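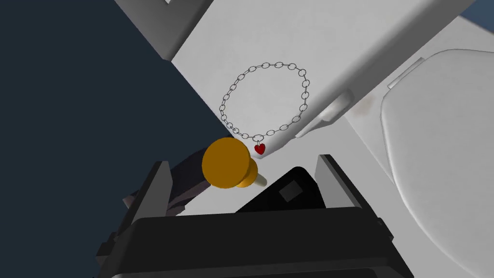 Ankit Saxena wants to know why we bother comparing grippers in a simulator at all, given that a simulator will let you pick up anything if you set the friction high enough. He asked it at the end of the last lecture, when most of you were already putting your coats on, and it deserves a longer reply than the one he got, which was "yes, well".

He is right about the friction. I have watched a simulated hand lift an anvil by one corner. The reply is that we aren't asking the simulator whether a gripper will work. We are asking it to lose in interesting ways, cheaply, three hundred times before lunch, so that when we get to the real arm we already know which failures to expect and can be surprised only by the new ones.

Handout 5: Comparing end effectors on thin and floppy objects

What you need before the session

Read the section on contact models in the course reader. If you read it last term, read it again; you have forgotten it. Bring your results sheet from Handout 3, including the bits you crossed out. Those of you who have been working in the Mesa room should check that your login still works on the Jimoton machines, which were reinstalled in December and remember none of us.

The object

We use the silver chain bracelet with the red heart charm. Every year somebody asks for a nice cube. You have had your cube. A cube has one pose, a known width and the good manners to stay the shape it was when you planned the grasp. A chain has a pose for every link, and as soon as a finger touches one of them the rest are entitled to an opinion.

The loop lies on a pale flat surface, which is the easy part. The awkward part is the raised white panel that comes down beside it to a point near the charm, with the right side of the chain running close along the white edge. A planner that knows about the chain and forgets the panel will put a finger straight through it, or try to. Load the panel as a collision body. It is in the scene file but the flag is off by default, for reasons lost to history.

The orange knob just below the loop is a second object, with a flat round top and a stem, and it makes a useful control. Run it first with each gripper. If your gripper can't manage the knob then something is wrong with your setup, and there is no point in blaming the chain.

The grippers

You will compare three.

The parallel two-finger gripper is the black one already mounted in the scene you are given. It has a plain open and close command and nothing else to get wrong. Its trouble with chains is at the fingertips: the links are small and lie flat, so you have to get close to the surface to catch any of them, and the surface does not compress.

The Upadhyay gripper has soft, curved fingers. It forgives a bad approach angle and is slow to close. Students tend to like it because the runs look calm. Calm is not a column on the results sheet.

The Tresness hook is hardly a gripper at all. It is a bent finger that goes under a loop and comes up again. On the bracelet it can do very well, and on the orange knob it is useless, so you may mark its control run as "not attempted" and save yourself an afternoon.

Setting up

Start with the wrist straight down and the fingers open. Save that pose under your own initials. Last year two groups shared a file called "start" and spent a morning each undoing the other's work in perfect politeness.

Set the seed to 443 for the first run so that we all begin with the chain in the same shape. After that, let the seed vary. A result from one seed is an anecdote.

Leave the friction values alone. If you think they are wrong, write down what you think they should be and how you would measure it, and hand that in as well. I will read it with interest. What I won't accept is a success rate that went up overnight with no change in the code.

Where to aim

There are three obvious targets and you should try all of them with the parallel gripper before moving on.

The charm is the biggest solid thing on the bracelet and every vision system adores it, red on pale grey being about as hard to miss as a bus. Grasping it is another matter. It is glossy, it is heart-shaped, and depending on how the fingers are turned you may be closing on a slope. It also hangs from the lowest part of the loop, with the knob close by and the tip of the panel on the other side, so check the clearance for both fingers and not only for the one you are looking at.

The top of the loop is further from the knob. Pinch a few links here and lift slowly. If you lift fast the simulator's chain tends to ring like a skipping rope, and the run gets scored as a drop.

The left side of the loop keeps you away from the panel. It is the dull choice. Include it.

What counts as a success

The whole bracelet is clear of the surface, charm included, and is still held after the pause at the top of the lift. A chain draped over a finger counts, provided it stays there. A chain wedged inside the geometry of a finger, which the simulator will sometimes offer you as a gift, does not count. Look at the replay. The contact log will swear everything is fine.

Write failures down by type: missed, slipped, hit the panel, hit the knob, exploded. "Exploded" is for runs in which the solver gives up and the links leave for the horizon. Keep those in the table. They tell us about the contact settings, and Ankit will want them for his argument.

What to hand in

One table per gripper, with the control run on top. One paragraph on which gripper you would put on the real arm for this job, and what you would expect it to get wrong there. One replay of your most informative failure, chosen by the whole group, including whoever caused it.

Name the files by group and gripper. Anything called "final_final2" will be marked last.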